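Visit report: Rernport Textile and Paper Conservation Works, open day 08/02/2026

The works at Rernport opens to the public once a year. I went with Annick Caron, who repairs bookbindings and wanted to see the humidity chambers. My own interest was the building: a former rope store on the quay, converted with a modest budget and a good deal of thought about air handling.

Entry was by timed ticket. We had the second slot, and the groups were kept small enough for everyone to hear.
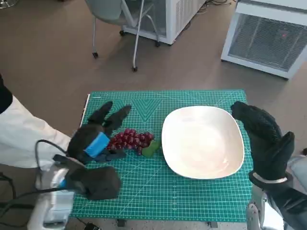
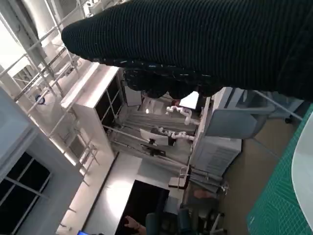
The tour began in the plant room. Gwendolyn Esposito manages the building services and gave the clearest account of a climate system I have had on any visit. The stores are held at 50 per cent relative humidity, with a permitted drift of three either way over a day. The old arrangement cooled the incoming air hard to strip out moisture and then reheated it, at considerable cost. The present one uses a desiccant wheel supplied by Bresis. It takes up a whole bay of the room and makes a low hum that can be felt through the handrail.

The thick walls do a large share of the work. Loggers were left in the empty building for a full year before any plant was specified, and the ground floor turned out to be far steadier than the consultants had assumed. The upper floor was not. It sits under a slate roof and gains heat quickly from May onwards, so it was given over to offices and a reading room.

From there we went to the wash floor. The main tank is shallow, lined in stainless steel, and holds 3000 litres. Flat textiles are lowered into it on a mesh support and the water is drawn off from below. Everything is washed in deionised water, with conductivity read at the inlet and again at the drain. Washing stops when the two readings have settled close together. I asked about waste water and was told that the last rinse is kept and used as the first wash for the next piece.

Drying is slower than I expected. A large hanging may stay on the table for two days under moving air at room temperature. No heat is used at any stage.

The paper section was Annick's part of the day. Itzel Maldonado showed a ledger from a shipping office, one of 87 in a single deposit, in which iron gall ink had eaten through the page along the heavier strokes. The leaves are lined with a very thin tissue, applied almost dry - too much moisture moves the iron outwards and starts the damage again. Each volume takes about 7 weeks. Annick asked several questions on adhesives that I did not follow, and came away with a page of notes.

The stores themselves were shown only through a glazed door. Rolled textiles are kept on card tubes in racks made by Wanance, with the labels facing the aisle. The racking is rated to 1000 kg per bay, far more than cloth requires, but it was bought second-hand.

Two practical points. The site is a long walk from the station, and the last stretch along the quay has no pavement. The café closes before the final tour ends, so eat first.

Tickets for next year are released by post and at the front desk only.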